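Notebook – sheet music, Villanueva box
June, morning 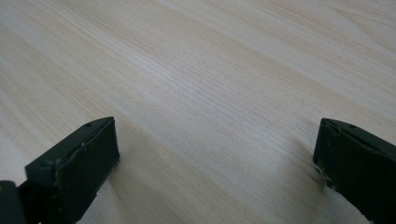

Sorting

Opened the second box from the Villanueva estate sale. 35 pieces, mostly parlor songs and waltzes, 14 with the covers still attached. Souad sorted by key, then changed her mind and went by publisher. I left it her way.

Nine have pencil fingering. Same hand on eight of them – the ninth is neater and uses the old English system, with a cross for the thumb.

Playing through

Tried the "Jistville Waltz" on the upright. Second page is missing, so it jumps from the trio to the coda. Oisín thinks he can patch the gap from a band part. The low B flat still buzzes. Tightened the bottom panel, no change.

To do
– ask Shireen for more acid-free folders
– retype the composer list, Rendum is spelled two ways
– Nawal wants the two-steps copied by noon

3 comments | 8 shares
Back to top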